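Verkumo Guest Apartments – Housekeeping and Linen Requests
Ticket 2636: Pink transfer on laundry, main bedroom, Tinesitz unit

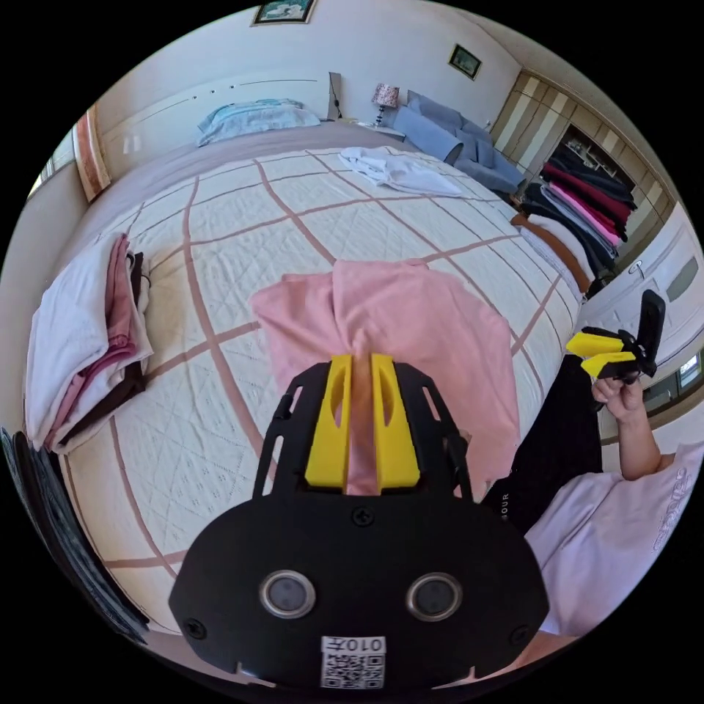

Ticket details

Status: Closed
Opened: January 27, 2018
Opened by: guest, through the front desk
Assigned to: Murali Salian
Location: Tinesitz, upstairs unit, main bedroom
Category: Laundry / staining
Priority: Normal

Problem as reported

Guest sent a load of clothes and a towel down to the shared laundry. When it came back, one of the white tops had a pink cast along the hem and one side seam. Guest is asking whether the machine did it, whether the mark will come out, and whether the quilt on the bed is at risk, because the laundry gets sorted and folded on top of it.

Items on the bed or held above it: pink T-shirt, held up off the quilt, unfolded. Stack of folded clothes near the left edge, white on the outside, pink and mauve in the middle, dark brown at the back. White towel, crumpled, farther up toward the headboard. Pale blue pillow at the head. The quilt is the cream one with the stitched diamond pattern and the brownish-pink grid lines.

Log

Entry 1 – Murali

Spoke to the guest by phone. The load went in as one wash: whites, pinks, the brown item and the towel together. Warm cycle, Cumel powder from the shelf in the laundry room. Guest did not use the dryer on high. Clothes came upstairs slightly damp and were folded on the bed.

Asked the guest to stop folding for now and keep the white pieces away from the pink and brown ones. Also asked them not to iron the marked top. Heat makes this kind of thing harder to get out.

Entry 2 – Murali

Went up with a spray bottle and some white cloths. Did a rub test on each colored item. Wet a corner of the cloth, press it on an inside seam, hold for a slow count, lift and look.

Pink T-shirt: faint pink on the cloth. Inside hem and inside neck both gave the same result.
Mauve item: nothing.
Second pink item from the stack: nothing.
Dark brown item: nothing on the first try, nothing on the second.

So the T-shirt is the one giving off color. Guest says it is new and had not been washed before this load.

Entry 3 – Murali

Checked the laundry room in case something was left in the drum from the previous user. Drum clean. Door seal clean, no color when wiped. Ran an empty rinse with an old white rag in it and the rag came out white. The machine is ruled out.

The powder is the normal one. The scoop in the tub is the large size, though, and the card on the wall still gives the dose for the small one. It won't cause a color problem but people will be using too much. Made a separate note, see ticket 134 on the old list, which was about the same card and was never finished.

Entry 4 – Murali

Treated the white top:

1. Rinsed the hem and seam under the cold tap from the back of the fabric.
2. Soaked it in a bucket of cool water with Ene color-run remover, one packet.
3. Left it 96 minutes. The packet says up to two hours, I took it out when the hem looked even with the rest.
4. Rinsed twice.
5. Washed it alone, cool cycle, no softener.
6. Hung it on the rack in the hallway closet to dry.

Entry 5 – Murali

Top is dry. Side seam is clear. The hem still has a very light tint on the inside fold that I can find because I know where to look. Showed the guest in daylight by the window and they are fine with it. Offered a second soak, they said no.

Washed the pink T-shirt on its own, cold, twice. Rub test after the first wash gave a faint mark. After the second, clean cloth.

Entry 6 – Murali

Quilt check. Took the clothes off the bed and went over the top side with a damp white cloth, mostly on the cream squares on the left and in the middle where things had been put down. No pink came up. Also tested one of the grid lines, since those are a similar shade and could confuse somebody later. Nothing came off them either. Quilt does not need to be washed.

Towel got the same test. No transfer found. It went back in with the next load of whites anyway.

Question from guest (by phone)

"Can I go back to folding on the bed, or should I use the table?"

Bed is fine if everything is fully dry. If anything still feels damp, put a sheet or a spare towel down first – there are spares on the top shelf of the hallway closet. New pink, red or dark clothes should be folded last and kept off the white pile until they have been through a couple of washes.

Cause

New pink T-shirt washed warm with whites. No fault with the washer, the powder or the bedding.

Resolution

White top treated and returned. T-shirt washed separately and returned. Quilt and towel checked. Cost to the guest: none. One packet of Ene taken from stock, please reorder, there is one left.

Follow-up

– Replace the dosing card in the laundry room. Small scoop or new card, either one, but they need to match.
– Add a line to the welcome sheet about washing new colored clothes separately. The sheet gets reprinted in April, 200 copies, so the text has to be in before then.
– Ask whether the Tinesitz units can have a second laundry basket so guests have somewhere to put whites.

Closed by Murali Salian. Reopen under the same number if the tint on the hem gets worse after the next wash.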